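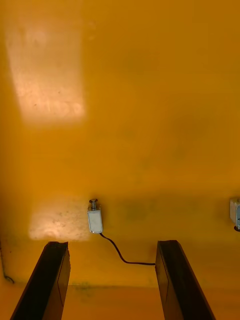 Tiro Paint Swatches

Tiro is a set of scanned acrylic and gouache swatches with a plain text record for each one. It was put together for a mixing class at the Dakard studio and is shared so that other painters and teachers can use it. Last updated November 30, 2020.

Contents

The set holds 1208 swatches. Each swatch is one scan and one row in the file swatches.csv. The scans are in the folder scans, sorted by medium. There are 3 mediums: heavy body acrylic, fluid acrylic and gouache. The folder charts has the printable sheets used in class, in letter size only.

How the swatches were made

All swatches were painted by Jirayu Kongkaew and Zlata Nazarenko on the same hot press watercolor paper. The paper was cut into cards and taped down on all four sides. Acrylics were put on with a flat synthetic brush in two coats, the second one across the first. Gouache got one coat, thinned to the point where it left no ridges. Mixes were measured by volume with small plastic spoons and stirred with a palette knife on glass. The glass was wiped clean between mixes.

Cards dried flat overnight before scanning. A few of the cadmium mixes were still tacky the next morning and were left another day. These have the word "late" in the notes column.

Scanning

Scans were made on a Sisteck flatbed at 200 dots per inch, with all automatic color correction turned off. A gray card was scanned at the start and end of every batch. The gray card scans are in scans/reference, named by batch. No correction has been applied to the swatch scans themselves. If you need corrected color, use the gray card from the matching batch.

Columns in swatches.csv

id: the card number, written on the back of the card in pencil
batch: the scanning batch
medium: heavy, fluid or gouache
color_a: first paint, by pigment code
color_b: second paint, by pigment code, blank if the swatch is a single paint
parts_a, parts_b: spoonfuls of each
white: spoonfuls of titanium white, 0 if none
surface: matte, satin or gloss, judged by eye in daylight
painter: JK or ZN
notes: anything else

Pigment codes are used in place of color names. Names differ a lot between makers, and two tubes with the same name can hold different pigments. The file pigments.csv lists each code with the common name we used in class.

Known problems

Batch 2 was scanned with a smear on the glass. It shows as a faint pale streak near the left side of each card. We cleaned the glass and planned to redo the batch, but the cards had already gone home with students.

Dark mixes with a gloss surface pick up some glare from the scanner lamp and look lighter in the scan than they do in the hand. Ultramarine with burnt umber is the worst case.

The surface column is not consistent between painters. Zlata tended to call satin what Jirayu called matte. Treat the two as one group if it matters for your work.

Fluorescent paints were left out. The scanner can't record them in a useful way.

There are more oranges and earth colors than anything else. The October class spent most of its time on them, and the set follows the class. Greens are thin, especially in gouache.

What it is good for

We use the set to plan mixes before opening a tube, to show students what a little white does to a strong color, and to print charts. It has also been used for picking ground colors for large panels.

It should not be used to match a color for sale, restoration or repair. It says nothing about how well a paint holds up in light. All cards were scanned fresh, and no fade testing was done.

Terms

You may copy, print and change the files for any purpose, including paid classes. Please keep this README with them. If you publish a chart made from the set, credit it as "Tiro Paint Swatches, Dakard studio."

Changes

Added the gouache cards. Fixed swapped values in parts_a and parts_b for the yellow ochre mixes. Renamed the Ostapchuk folder to charts to match the other folder names; old links to it will not work.

Corrections

Send the card id and a short note on what is wrong to Zlata Nazarenko at the studio. Jirayu Kongkaew keeps the cards that were not handed out and can check a scan against the original.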